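Silska Recalls 32 Gripper Sets After Toast Trial Goes Sideways

Fault in finger controller led to four unrequested squeezes; no injuries, one loaf affected 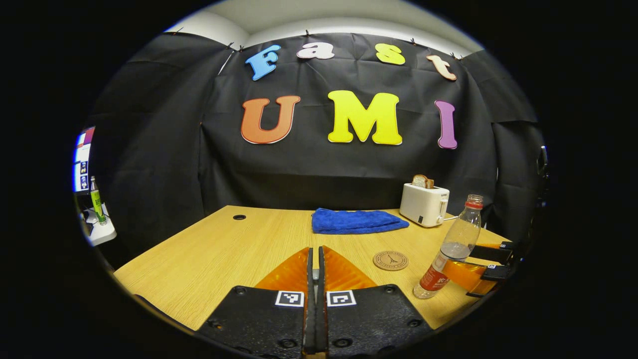

The breakfast bench at Silska's Grekham workshop, with toaster, towel, water bottle and coaster.

GREKHAM, October – Silska is recalling 32 Varomine gripper sets after a software fault caused the fingers to close without being asked. Customers should stop using any set running release 11 and unplug it until a fix is installed.

The fault came to light during kitchen-task trials at our Grekham workshop. Over 315 runs, the fingers closed on their own four times. Three of those closed on thin air. The fourth closed on a slice of bread, which did not recover.

Our engineers traced the problem to a timer that was meant to put idle fingers to sleep. After a long pause it did the reverse, and with some enthusiasm. The Varomine sales sheet describes the product as "always ready to help." We have taken that line down for now.

A finger that closes by surprise can pinch a hand, and we are treating the fault as a safety matter. Prosser, our outside test house, is checking the corrected release before it goes to customers. Owners will get it free of charge, along with a printed card on where to keep their thumbs.

Shipments are on hold until Prosser signs off. Orders already placed will be filled in the order received, and refunds are available to anyone who would prefer to make toast by hand.

About Silska
Silska makes grippers and finger pads for research and light assembly.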